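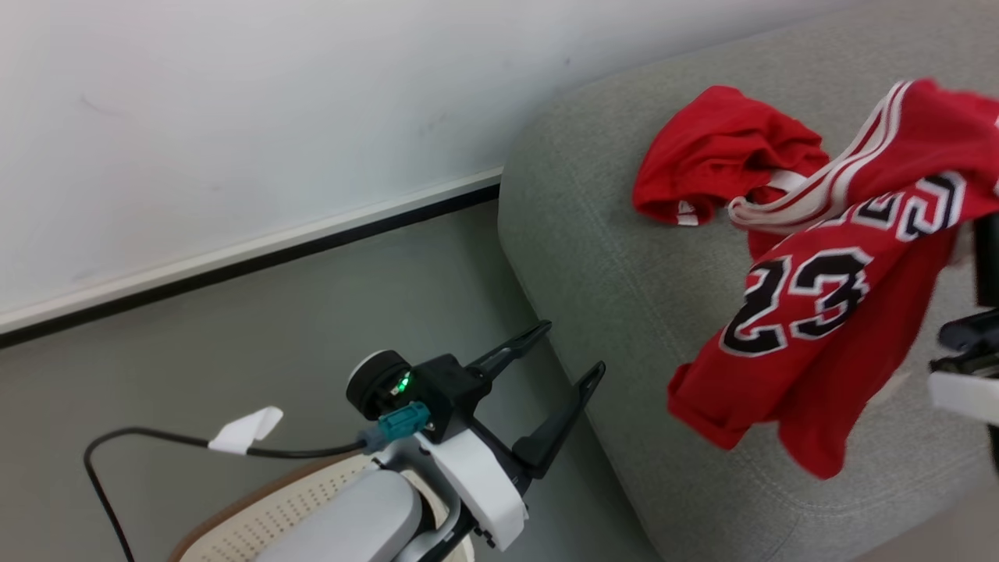 Unit 3: Two-Arm Handling of Garments
Handout for laboratory sections
Instructor: Kerstin Myklebust
Laboratory supervisor: Tullio Gentile

Purpose of the unit

Students will operate a two-arm robot to pick up, open and lay down items of clothing. Rigid parts keep their shape when they are grasped. A garment does not, and the operator must choose a grasp point from what can be seen of the folds. The working set for this unit is a red basketball jersey with the number 23 and a second red garment. Printed numbers and white trim help the operator judge which way the fabric is turned.

Preparation

Read Chapter 2 of the course reader before the session. Each team signs in to the Muvitz workstation, opens a new session log and enters the names of the operator and the observer. Inspect the gripper fingers for lint and loose thread. Cable tags must stay in place and may be moved only by the laboratory supervisor.

Procedure

1. Place the garments on the gray upholstered seat. Do not fold or smooth them.

2. Grasp the jersey near an edge with one gripper. Keep the other arm clear of the fabric until the first grasp is secure.

3. Raise the jersey until it hangs freely, and pause. The observer notes which part of the number can be read in the wrist view.
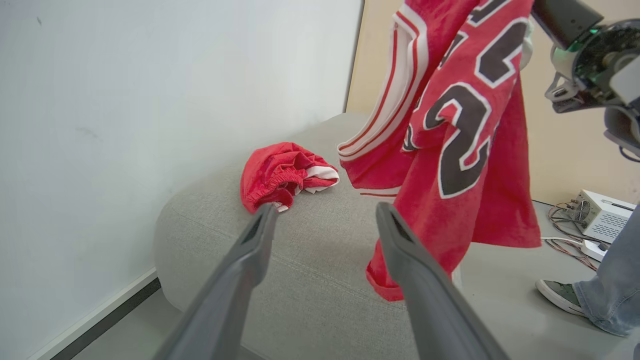 4. Bring the free gripper to a second edge and close it slowly. If the fabric slips, open both grippers and begin again from step 2 – a failed attempt is still entered in the log.

5. Lower the jersey onto the seat and end the recording.

Assessment

The written report is limited to 200 words per attempt and must name the grasp points used. Reports are due on Monday, November 17, 2025, in Room 142. Late work is accepted only by prior arrangement with the instructor. The folding exercise in January will use the same logs, and teams should keep their copies.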